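Udbridge Handling Shop
Minutes of the maintenance meeting, gripper unit 6
2023-10-29

Present: Yoga Sitompul (chair), Shota Yoshida (minutes), day shift technicians
Apologies: Wysocka purchasing

1. Minutes of the last meeting
Accepted with one correction. The spare cable set was ordered in August and is now on the shelf.

2. Condition of the unit
Shota reported 1092 cycles since the last service. Opening and closing are even on the bench. One operator had noted a click on closing. Shota could not repeat it and asked that it be written in the log with the load and the time if it comes back.

3. Fingers
The dark green fingers have been in use since the Jeltstead job. There is scuffing on the left pad and the edge of the right one is chipped. Yoga asked whether they should be changed now. Shota's view was that grip on boxes and tubes is still good, but thin sheet is more likely to show up a worn edge. Agreed to keep the present pair on until the sheet trial is finished, then fit a new pair from the Grellico order. Both fingers are to be changed together.

4. Screws and bushing
The pad screws are to be checked by hand at the start of each week. No thread lock on the pads, as they come off too often. The bushing in the mounting arm gets wiped clean and is not oiled. There was some discussion of whether the manual says otherwise. Yoga will look it up.

5. Sheet trial
The white sheet is being used for setting up the approach. The fingers come in from either side with the jaw open, and the tool is held at a slant to the surface. 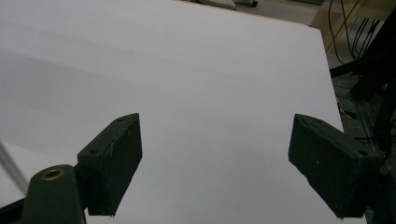

The first set will be 100 closings at low force, with a stop after 13 to look at the pads. If the sheet creases, force is to be lowered before the angle is touched. Results go in the unit log and not on loose paper.

6. Cables
Loops near the black frame are to be tied back before the trial. Shota to do this.

7. Actions
Yoga: manual check on bushing, confirm delivery date with Grellico.
Shota: cables, pad screws, first set of closings.
Day shift: log any click on closing.

Next meeting when the first set is done.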